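Small-Parts Storage: Cleaning and Refilling a Tinted Plastic Organizer

Household Guidance, Melis Home Resource Center

Compartment boxes for screws, buttons and sewing notions should be emptied and cleaned once a year. Members are advised to begin with a clear, pale work surface, on which dropped items are easily found.

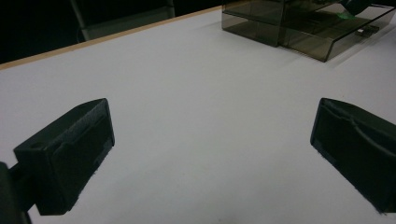

Prepared by Ngọc Phí
Posted January 4, 2018 | Viewed 1,147 times

Empty one compartment at a time into a labeled saucer. Wipe the walls and dividers with a soft cloth and mild dish soap. Abrasive pads should not be used – tinted plastic shows every scratch.
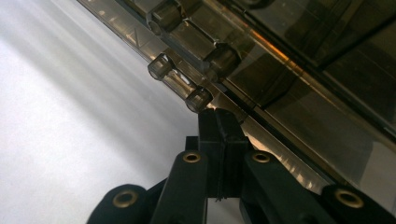

Dust settles in ribs and around molded pegs. A dry paintbrush will reach most of it, and a cotton swab will serve for the rest. Do not pry at any part that resists. Rinse in lukewarm water and leave the pieces to air-dry overnight.

Before refilling, decide which items are used weekly. These belong nearest the front.

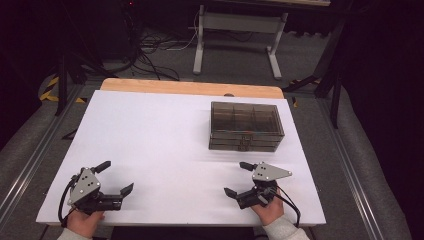 Heavier hardware should be kept in the lower section. Close each latch gently and confirm that it holds before the box is lifted.

Labels may be written in pencil on masking tape, which can be replaced without residue.
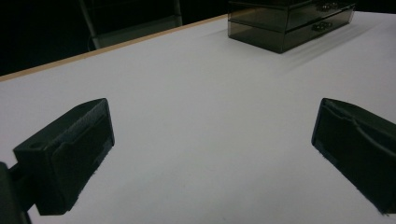

Return the organizer to a level shelf away from direct sun. Members with larger collections may consult Leaflet 197, available at the Brirkdale desk from April.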